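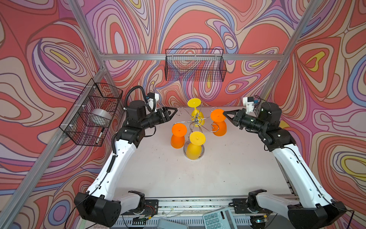
How much room do I need for a Brutik kit?
A sturdy table you can bolt or clamp a rail to, and enough depth that both arms can stretch out without smacking the back wall. Mine lives in a shared workshop and takes up one end of a bench. Measure with the arms reaching all the way forward, because folded up they fool you.

Brutik Two-Arm Bench Kit
$194 for the frame and rail set. Arms and grippers sold separately.

I started making these kits after building my own station out of leftovers from the Numach shelf at our workshop and getting tired of the wobble. So this is the frame I wanted in the first place! Aluminum extrusion, a front rail with slots, black mounting plates for two arm bases, and all the fasteners in one bag (plus a few extra, I always lose some under the bench).

What's in the box
Extrusion for the frame, cut to length and deburred
Front rail with two mounting plates
60 T-nuts and 60 matching bolts
8 corner brackets
Two wire mesh baskets with clips
One hex key that's a bit short, so use your own if you have a nice one

The walls are up to you. I like a loud swirly print on all three sides – it's way more cheerful than bare board, and I spend a lot of evenings looking at it. The Zeston wall panels slide right in if you'd like something plain.
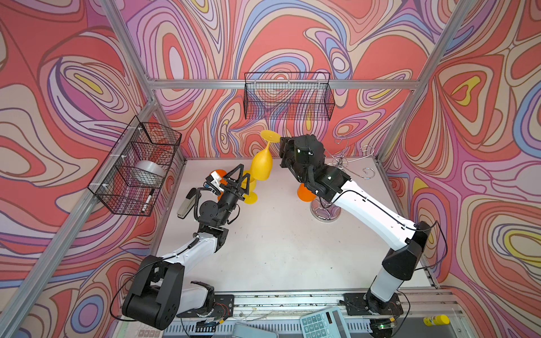
Put the frame together first and leave every bolt finger tight until it sits flat. Then tighten the back corners, then the front. I did it the other way on my first one and had to take the whole front rail off again. The arms go on last, and you'll want a second pair of hands for that part, or at least a stack of books.

Run your cables along the outside of each arm and leave a generous loop at the wrist. Bend the wrist all the way both ways before you tie anything down. I've pulled out two connectors by being stingy there.

For practice I use plastic goblets and a wire cup stand. They're cheap and light, and a curvy shape makes you think harder about where to grab. Start slow, with one arm doing the work, and bring in the second once you trust the first.

Shipping
The box is 59 inches long, so it can't go to a locker. Pickup at the Huerta workshop is free, evenings after 6. New batch in May.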